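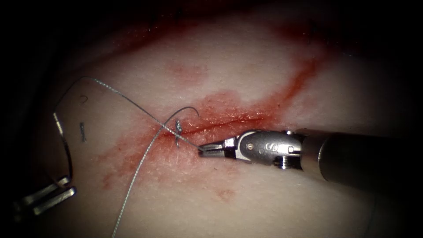

Practice pad with a straight incision, close view.

Week 6: How a Tribute Concert Gets Put Together
Music and Live Performance, October handout
Kausar Ghumman

Welcome back, everybody. I promised last time that we'd get away from record labels for a while and spend a week on live shows, and I can't think of a better place to start than the tribute concert, which I love dearly and have sat through more of than my family would like.

A tribute concert is an evening where a number of performers sing the songs of one artist. The artist may be in the front row, or may have died years ago, and that changes nearly everything: the mood, the speeches, who says yes when the phone rings. Keep that in mind as you read the Pirzada chapter for this week (skip the section on ticket printing, it's very dry and I won't ask you about it).

Choosing the songs

You'd think the big hits would be easy. They're the hardest part! Everyone wants the same ballad, and somebody has to tell a very nice person that it's already taken. Most music directors make a list of songs first and then match singers to it, but some let the headliners choose and fill in the rest later. Zarmeena Mirani, who visited us last spring, worked the second way for the Folarstead tribute in Prundalport, and she ended up with 2 singers set on the same closing number. They sang it together, and if you've heard the recording you know it was the best thing all night.

The house band

One band usually plays the whole show. Changing bands between songs eats up time, and audiences get restless in the dark. The players need charts in each singer's key, so a tune recorded in G might turn up in E flat, and the fiddle player will have opinions about that. Rehearsal is short, often a single afternoon.

The room

The Rallero, where we're going on Saturday, has 293 seats and a very shallow stage. Look at where the drums go and how the singers get on and off. In a small hall you can hear the whole audience breathe in when a famous introduction starts, and I'd like you to listen for it.

For next time

Please write two pages on a song you know in at least two versions by different singers. Tell me what the second singer kept and what got changed (tempo, key, a verse left out, anything at all). Bring the recordings if you can, my speakers are working again.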